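Filed under: Talks / Small homes / Entryways

SHOES BY THE DOOR – speaker notes
Mokstead evening talk, the short version (25 min if I don't ramble)

Start before people sit down properly. Ask for hands – who tripped over a shoe this week. Wait. Ask who tripped over their OWN shoe.

Intro. Me, Sowmya Nadar, I do hallways and closets mostly. Worked with Rajeshwari Chowdary on the Varma apartments, she did the floor plans, I did the bit where people have to live in them. Keep this to two sentences!! Last time it ran to four minutes.

Why the entryway. Smallest room in the place and it isn't even a room. Coats, mail, keys, wet umbrella, dog leash. Shoes are the worst because they come in twos and they come in dirty.

Varma story. 400 apartments, every single one with the same hall, 38 inches wide. Builder put in one coat hook. One. People moved in and by December the shoes were out in the corridor and the building manager was sending letters. Read the letter out if the mood is good (it's in the blue folder). Don't read the second letter.

What we did there – nothing clever. Put a low rack in the show apartment, let people come and look. Rajeshwari wanted a built-in bench. Cost 300 dollars a unit and you lose the door swing. I wanted a rack. We argued, we're still friends, rack won. She still says bench. Let her say it if she's in the room.

OK main part.

Measure first. Not the wall, the door. Open it all the way, mark where it stops, then see what's left. Have the tape measure in my pocket for this, do it on the actual door of the hall. Check beforehand that the door opens inward, at Flandari it didn't and I looked silly.

Depth matters more than width. A grown-up's shoe is 11 or 12 inches long, more for boots. Rack shallower than that and the heels hang off, then they get kicked, then they're on the floor. Some people turn them sideways. Fine for kids shoes, wasteful for anyone else.

How many tiers. Three is what I reach for. Two fills up in a week, five turns into a bookcase and nobody bends to the bottom. With three you get a top you can use for other stuff – bag, hat, the parcel you have to return. Somebody always asks about putting a plant up there. Sure, put a saucer under it.

Material. Go quick here, people have opinions.
Bamboo – light to carry, wipes clean, warm color. Doesn't love standing water so no soaked boots straight on it.
Metal – tough, noisy, narrow heels fall between the bars.
Plastic stacking kind – cheap, good for a closet floor, bows in the middle if you load it.
Fabric over-the-door – ok for flip flops. I've never seen one hang straight.

Slats vs solid shelf. Slats let air through and also let grit through, so whatever's on the tier under gets it. Dirtiest pairs go at the bottom. Say that twice, it's the one thing I want them to take home. Dirtiest pairs at the bottom.

Screws. Every rack that comes flat in a box: build it on a table or a clean board, on the floor you lose the small parts. Put all the screws in halfway, stand it up, push on it, THEN tighten. If you tighten as you go the last leg never lines up. Go round again after a month, they loosen. Demo this if the one from Ukine has arrived, if not just wave my hands.

(drink some water)

Who gets what shelf. In a house with kids, kids get the bottom, end of. They won't lift a shoe up, they'll drop it, so make the drop land somewhere useful. Adults middle. Guests get the top tier if you keep it free, they never know where to put theirs and they stand there holding them.

The rule of two. Two pairs each by the door and the rest go in the closet. The one you wore today and the one you'll wear tommorow. My own house does three, admit it, gets a laugh.

Survey slide – the Mokstead newsletter one. 2,129 replies which was way more than anybody planned for. Most common answer to "where do your shoes go" was "by the door". Most common answer to "is there anything by the door to put them on" was no. Pause there. Don't over explain.

Somebody will say 2,129 people isn't the whole town. Right, it isn't. It's whoever filled in the form.

Smell. They will ask, may as well get in first. Air gap between pairs, don't shove them up against each other wet. Newspaper inside overnight. Baking soda works, it's messy. Take the insoles out – hardly anyone does.

Cleaning the rack. Lift everything off once a month, damp cloth, then dry cloth. Bamboo wants the dry cloth. Vacuum the floor under while it's empty, that's where the missing glove is.

Renters. No drilling, so no wall racks, get something that stands by itself and goes with you. I moved mine four times. One wobbly leg, felt pad under it, fixed.

Tall boots. Lay them down or stand them beside the rack. Don't buy a rack with a big gap for two pairs you wear in one season.

Money. Please don't spend a lot. The Varma show apartment had a hall fitted by a firm that quoted 2,000 for cabinets with soft close doors, and everyone who came to look dumped their shoes in front of them. Doors are a problem, you've got your hands full when you walk in. Open shelves win.

If running late skip boots and skip money, go straight to the homework.

Homework. Tonight, take everything off the hall floor. Put back only what you've worn this week. Look at how many that is and buy a rack for THAT number plus one guest pair. Then stop.

Handout is one side of paper, by the exit, sizes on the back. Check there's enogh copies.

Thank Rajeshwari, thank whoever did the chairs. Questions 10 min, repeat each one out loud for the back row. Leave the rack slide up the whole time.
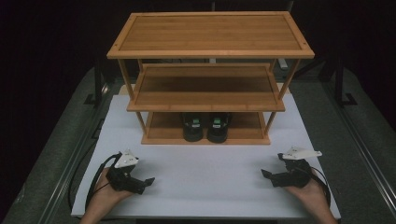

Can a rack like that stand on carpet?
It can on a short pile, but on anything thick the legs sink unevenly, so put a thin board under it first.

Back to top | Contact | © Mokstead Evening Talks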